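Come and write planning code with me (robot arms, mostly pretend ones)

I'm looking for someone to join the planning team at Flovolance, and I'd rather write this advert myself than let it go through the usual template, so bear with me. There are 18 of us in the whole company and the planning team is currently me and a very patient colleague on loan from perception who would quite like her old desk back.

We make Greltar, a bit of software that sits between "please put that part over there" and the arm moving. It works out where to grab, which way to come in, and how to get out again without knocking everything over. Nearly all of that gets worked out in simulation first. Every night we run 250 pick and place tests, and every morning I make a coffee and find out which ones I've broken. I love this bit of the day, even when it goes badly!

A lot of your first few months would be spent on odd shapes. Boxes are fine, we can do boxes. Parts with a corner in them are another matter – the middle of the thing isn't always where there's anything to hold, and a grasp that looks lovely from one side can be hopeless from the other. We also have a wrist view that feeds the planner, and getting the two to agree on where an edge is takes up more of my week than I'd like to admit.

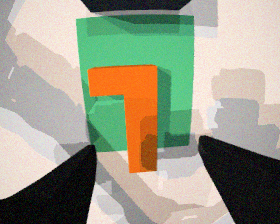

Wrist view in the simulator: orange seven-shaped piece, see-through green block, patterned floor.

You'd be writing C++ most days and Python on the others. I'd want you to be happy with 3D geometry (rotations shouldn't make you cry, or not for long) and to have worked on something that moves, whether that's an arm, a drone or a cart you built in your shed. A degree is nice but I won't be checking. If you've used a physics simulator and have grumpy opinions about contact, please put them in your letter, I'll read every word.

Pay depends on experience and we'll tell you the band before the first chat. We're in the office 2 days a week and the rest is up to you. It's a permanent job, full time, though I'm open to four days for the right person. We'd like you to start in April if you can.

To apply, send a CV and a short note to Cletus Pennington (that's me) through the form on our jobs page, quoting reference 316. Code samples are welcome, messy ones included. There'll be a phone call, then an afternoon with us working on a real planner bug, paid, with lunch.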